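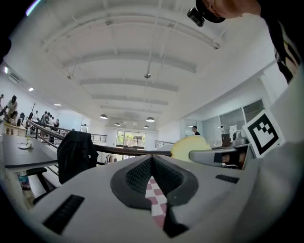 Prinness Hall, main room and stores: progress report to the Skulance Fund, June

We are very happy to be writing to you at the end of what has been a long, dusty and mostly cheerful spring. When we sent our last report the main room was still full of ladders and dust sheets, and we had to ask you to take our word for it that there was a nice room somewhere underneath. The work overhead is now finished. The ceiling is white from one side to the other, beams included, and a small gray fixture hangs near the middle on its thin rod. People who knew the old brown ceiling tend to walk in and look straight up, and then tell us the room has grown.

The ceiling took up more of the spring than we had planned. We had allowed 15 working days and it took 17, mostly on account of a patch over the stage end where the old coating came away in sheets and had to be taken right back. The decorators, Gosinon, did not charge us for the extra two days, which was kind of them, and we have sent them a thank-you card and a rather large fruit cake. The main room opened again in time for the lunch club, who had been squeezed into the side room since March and had been very good about it.

Sorting and packing the stores

The other half of your grant was for clearing the two store rooms, and I'm afraid we all underestimated those cupboards. Everything had to come out before we could decide what to keep. By the time we had finished, our list ran to 326 entries, from stacking chairs and serving dishes down to a bag of curtain hooks that doesn't seem to fit any curtain we own. (They have been kept. Somebody will want them.)

What we are keeping has been cleaned, labeled and put into lidded boxes, with the kitchen things nearest the door so that the lunch club doesn't have to climb over the badminton nets. The rest went to Rind, the reuse shop by the station, in 6 van loads. They have asked for the spare folding tables as well, and we have said yes to all but the two long ones - those come out every fall for the harvest supper and we would miss them badly.

Money

The decorating is paid in full and came in on budget. Shelving for the second store room has been ordered and the deposit is paid, with the balance due on delivery. We have spent a little less on boxes than we expected, and with your permission we would like to put the difference toward hooks and a proper broom rack. Please let us know if you would prefer it returned or spent some other way.

Still to do

The shelves need to go up in the second store room, and until then those boxes are stacked along the back wall. The floor in the main room wants a good clean and a fresh coat of sealer, and we hope to do that in August when the regular groups take their break. We also owe you the final inventory, typed up properly this time, and it will come with the next report.

Do drop in if you are passing. Mornings are best, any time after 10, and the kettle is easy to find now.

With warm thanks from all of us at Prinness Hall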